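Bredow Arm Users > Troubleshooting > Gripper faults

Gripper creeps closed after homing, then skips the pick

tultmont_dave
Posts: 28

We have a Bredow arm with the two-finger gripper at our shop in Tultmont. It runs a simple bowl-moving routine all day as a wear test. Since the last firmware update the gripper closes by itself a few seconds after homing. Then the arm goes down over the bowl with the fingers already shut and the controller stops with fault 605.

Power cycling clears it for a while. Supply voltage is fine. I have swapped the gripper cable once with no change. Has anyone else had this?

kestrel9
605 on mine was a finger position mismatch. The controller thinks the fingers are open and the encoder says they aren't. Check the connector at the wrist, not just the cable. Mine had a bent pin.

tultmont_dave
Pins look straight. I'll pull it again tonight.

Njoroge Owino
Moderator

Before anyone does more testing on this, please keep your hands out of the gripper while the arm is powered. A gripper that closes without a command is a pinch hazard even at low force. Use the stop button and then switch off at the supply. The stop button alone doesn't cut power to the gripper on the older Barasa controller.

Dave, which controller do you have, and how many cycles are on the fingers?

tultmont_dave
Barasa, the older one. Over 3000 cycles. I didn't know that about the stop button. I have been reaching in with only the stop pressed.

mill_rat
I don't think this is a safety matter. The force on that gripper is tiny. I've had my finger in it plenty of times. Turn the grip force down to 26 in the settings and carry on.

Njoroge Owino
Moderator

It depends on the fingers. Dave's may have the hard tips on them, and other people will read this thread and have a different gripper. Lowering the force also hides the fault. It doesn't explain why the fingers move.

mill_rat
Fair enough on hiding the fault. I still think people are making too much of it.

gravano_tech
We saw the same creep on two arms here at Gravano. On ours the update had reset the gripper home offset to zero. The fingers open at homing, the controller decides they are past the limit, and it drives them back in. Look at the offset under the tool settings and compare it with the number on your calibration sheet.

tultmont_dave
Offset is zero. The sheet has a different number. So that's probably it.

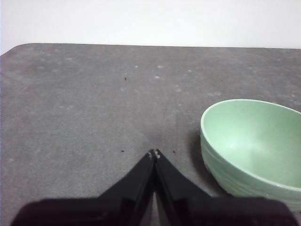 I also went through the wrist camera pictures saved with the faults. The fingers are together at the tips and there is nothing between them. The bowl is off to the right with a gap to the fingertips, so the arm isn't over it yet at that point. I had been blaming the approach move for closing them, and now I doubt that.

kestrel9
Sounds like the offset then. I'd still reseat that connector.

gravano_tech
Put the number back in, save, switch off at the supply and home it again. If you only save without the restart it goes back to zero. We lost most of a day to that in April.

tultmont_dave
Update, 2018-12-28: offset restored and the fingers have stayed open after every homing so far. No 605 yet. I have also put a switch on the gripper supply where I can reach it from the front – will leave the test running and post again if the fault comes back.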